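Home / Demonstration Equipment / Table-top Kitchen Cell

Jerko Kitchen Handling Cell

The Jerko is a table-top robot cell for schools, colleges and visitor centres. It picks up and moves toy kitchen items on a plain white table and can be hired with an operator or bought outright. Tesier builds the cell and Ako supplies and fits it. You can watch it at work at our open day at the Tomar works on 15th June. Entry is free, but please book a place as the demonstration room is small.

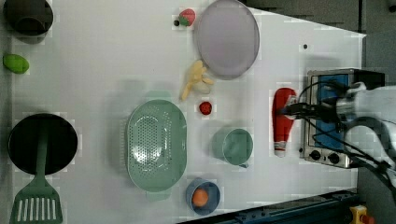 Jerko cell at work: gripper over the ketchup bottle.

WHAT IS SUPPLIED

The cell comes with the table, arm, gripper, controller, cables and a set of toy kitchen items. The table top measures 1646 mm by 792 mm and stands 700 mm high, which suits seated visitors and most wheelchair users. It goes through a standard double door with the arm removed. Replacement toys can be ordered singly or as a full set.

The software holds a list of set tasks and the operator picks one from the screen. New tasks can be taught by hand in a few minutes once the operator has done the half-day training.
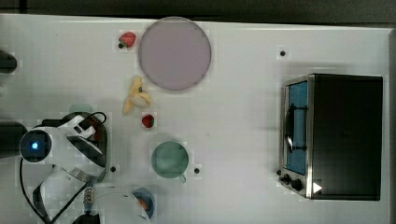 Layouts are left to the operator. We suggest starting with only a few items and leaving clear space between them, so that visitors can follow what the arm is doing. The toaster oven can stay at the side of the table with the plate and mug well away from it, and small pieces such as the strawberries can go near the banana once people have seen an easier pick. Busier layouts are better kept for older groups.

THE OPEN DAY

Demonstrations start on the hour from ten until three and last twenty minutes. Each one begins with a set task, after which the operator takes requests. Not every pick succeeds first time, and the operator will explain how the cell is told to try again.

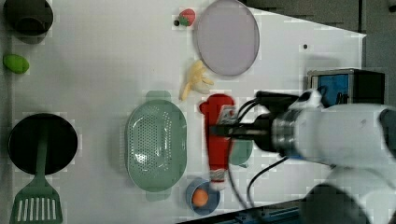
Visitors stand behind a marked line while the arm is powered. Children under 12 must be with an adult. There is parking at the front of the Tomar works and the demonstration room is on the ground floor, to the left of reception.

HIRE AND PURCHASE

Day hire includes delivery within 50 miles, setting up and one operator. Allow 90 minutes for setting up and an hour for packing away. The cell runs from an ordinary 13 amp socket and draws up to 2000 W at start-up, so it should not share an extension lead with other equipment.
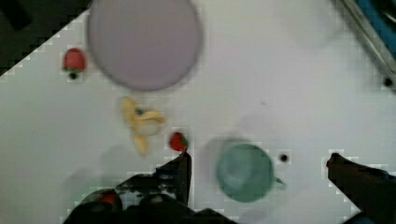
Cells bought outright are built to order. Orders placed at the open day will be delivered before the end of January. The price includes training for two members of staff and one service visit in the first year. Spare gripper fingers are kept in stock at Ako and are normally sent out the same day.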